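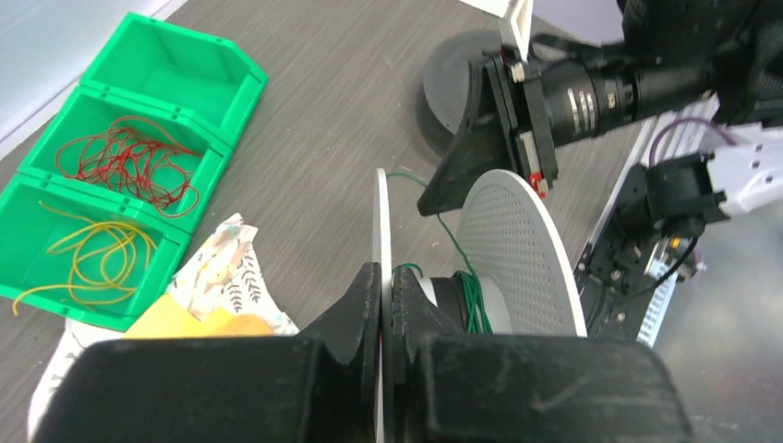 Buffer rows are the part of an organic orchard that fails inspection most often in my own files, and the fault is nearly always in the records. A buffer row is the outer line of trees next to land under conventional management. Its fruit is picked, but it is sold as conventional. The pickers therefore have to know which trees those are, and at the Tidska orchard we mark them by twisting a piece of wire round the lowest limb. The wire is green and comes off a white plastic spool, thin enough to bend by hand. Green is a poor choice once the leaves are out, and I will come back to that under marking.

Reading time: 5 minutes

Notes for the growers' meeting, revised 2019-04-28. Headings match the slides.

1. Scope

This talk covers one thing: keeping buffer fruit separate from certified fruit between the tree and the packhouse door. I will not cover spray drift measurement or hedge planting. Both affect how wide the buffer has to be, and your certifier sets that width. What follows assumes the width is already agreed and drawn on a map.

Pause. Ask who has a map dated within the last two seasons. Carry on whatever the answer.

2. The site

Tidska has 592 bearing apple trees in the block I am using. Of these, 39 stand in the buffer along the eastern boundary. The neighbouring field is in cereals and is sprayed by a contractor. The remaining trees are certified. All fruit goes to the Godoy packhouse, which takes both grades but on separate days.

The eastern boundary isn't straight. It follows a ditch, with a kink near the gate, and at the kink the buffer is two trees deep. Show the map and point at the kink. Most of the errors I describe later happened there.

3. Marking

Three methods were tried over successive seasons.

Paint on the trunk. Lasts well. Trees that are later reclassified need scraping, and the certifier asked what was in the paint. We had to find the data sheet. Allow for that.

Tape. Quick to put on and visible from the tractor. It frayed over the winter and pieces ended up in the grass.

Wire. Stays put and can be removed in seconds. It has to be loose enough to leave room for growth, and it has to be checked yearly. A tight loop will cut into the bark as the limb thickens. Colour matters more than I expected. In October, with leaf still on the trees, green wire is hard to see from the alley side. We now hang a white tag from each loop, facing the direction of picking. If I were starting again I would buy another colour and leave the tags out.

Whichever method you use, write it into the organic plan. The inspector will walk the row with the plan in hand and compare.

4. Picking order

Pick certified rows first, buffer last. This is the reverse of what the crew will do if left alone, as the buffer is next to the track where the trailer stands.

Bins are numbered. Numbers 1 to 60 are certified only and have never held anything else. Buffer fruit goes into bins with a painted lid and a letter in front of the number. If a certified bin is used for buffer fruit by mistake, it is emptied, washed and logged before it goes back into use. The log entry needs the bin number, the date, the cleaning method and initials.

Picking bags are the weak point. A bag half full at the end of a certified row can be topped up in the buffer without anyone thinking about it. Rule at Tidska: every bag is emptied at the row end, full or not. It costs a little walking.

5. Records

We use a program called Clikus for bin tracking. A paper sheet would do the same job on a block this size. The minimum is one line per bin, with these fields:

Bin number
Row or rows picked from
Status (certified or buffer)
Date and time filled
Date and time collected
Packhouse receipt number

The last field is the one left blank. Last season 83 bins left the block, and on the first reconciliation four had no receipt number. All four were found, but finding them took a morning, most of it on the telephone. Receipts are now entered the day they arrive.

Clikus allows a bin to be saved with no row number. I regard this as a fault in the set-up and have asked for the field to be made compulsory. Until then the sheet is printed each evening and blank fields are filled in by hand. Keep the handwritten copy – the inspector wanted to see it alongside the printed one.

6. The error at the kink

Describe this slowly. It is the part people ask about.

A bin was filled from the row that is certified for most of its length and buffer for the last few trees. The row number was entered correctly. The status was entered as certified, which was correct for the row as a whole and wrong for the trees at the end. The record therefore looked complete. It was picked up only when the bin count for the buffer came out lower than the crop estimate.

The bin was downgraded along with two others filled from the same row on the same afternoon. The downgrade was reported to the certifier before the fruit was packed. No further action was required, but a note was added to the file and the same row was checked at the next inspection.

The fix was to split the row in the records. The certified part keeps its number and the buffer part has a number of its own, with a post in the ground where one stops and the other starts. Any row that changes status along its length should be treated this way.

7. Transport

Mixed loads are allowed if bins are closed and labelled. We avoid them. The haulier, Milten, runs a separate trip for buffer fruit at the end of the week's picking, and the trailer bed is swept before certified bins go on again. Sweeping is logged on the delivery note. Ask for the note to be signed at both ends.

8. Points for discussion

Whether a yield estimate per row is worth the time. My view is yes for the buffer, no for the rest.

Whether young trees not yet bearing should be tagged. We tag them, to save doing it later when the grass is long.

Handout is the bin sheet, one side of A4. Spare copies are on the table by the door.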